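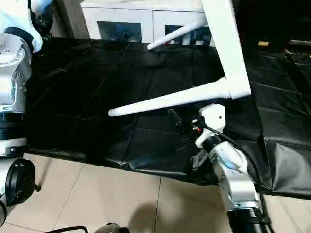
Re: [otdale-kitchen] Cutlery tray and the other bits for the shared kitchen

Hi all, quick one before I lose the thread again.

Vy Hứa wrote:
> Can somebody tell me what we are keeping for the new drawers? I measured
> the top one at 340 mm wide on the inside and I don't want to buy a tray
> if we already have one that fits. Also Nelu asked if the dark table is
> still getting covered when we sort things, it scratches if you look at it
> wrong. And are we doing this in August or before? I have Erach on the
> phone about the drawer runners and they want a yes or no.
> Vy

Vy – we have a tray, don't buy one. White plastic, different size compartments, long narrow one for knives I guess and a wider one next to it. Little rounded one at the end, good for teaspoons or the bag clips. Raised rim all the way around so measure the outside of it and not the inside, I got that wrong in the Bratu kitchen and had to send a whole drawer insert back.

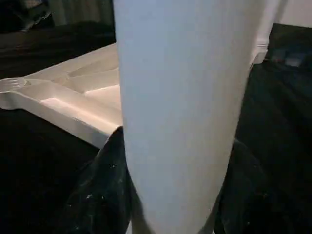
The white tray, compartments and rim.

I haven't put a tape on it yet. If it's over 340 it goes in the second drawer and the top one gets the dish towels. Fine with me either way.

On the table, yes, cover it. Black plastic sheet, the big one, it goes over the side with plenty to spare. Please fold it on the old creases afterwards, last time it came back to the closet in a ball and took up a whole shelf. No knives straight on it pls, one hole and its no use to anyone.

Runners: tell Erach yes but only for 2 drawers. Their quote says 3000 for the full set and we don't need the full set. Order number is 1524 if they ask, Anikó has the paper copy. August is fine for fitting, the sorting should happen before that so we know what goes where.

What I need from people, short list so it doesn't get lost:

1. Tray. Vy to measure, outside edge, both directions. Wash it first, warm water and dish soap, old toothbrush for the corners of the compartments. Dry it upside down.

2. Cutlery. Iulian has the box from Fistov, I think. Anything bent goes, anything with a loose handle goes. Don't keep odd forks "for camping", we have a bag of those already.

3. Small stuff, string, lighters, rubber bands, the corkscrew. One container, not three.
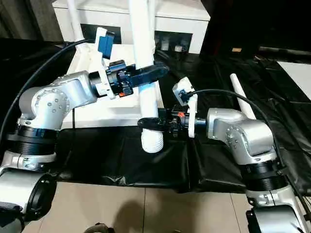
4. Long things. Anything tube shaped or too long for a drawer stays out of the drawers, stand it up in the tall cupboard. Put a bit of tape on it with your name if it's yours. Tuncay, you said you wanted the left side of that cupboard for the ironing board, does that still stand? If so long things go right.

5. Drawer liners. Anikó offered the leftover roll, thank you, yes please. Cut it after the runners are in, the depth might change a little.

Evening is best for me, any time after 6. If I dont hear back by the end of the week I'll assume the list is OK and tell Erach to go ahead.

Oh and Nelu – the closet key is on the hook again.

Iulian, answer about the box please!

Sorry for the rush, off to catch the bus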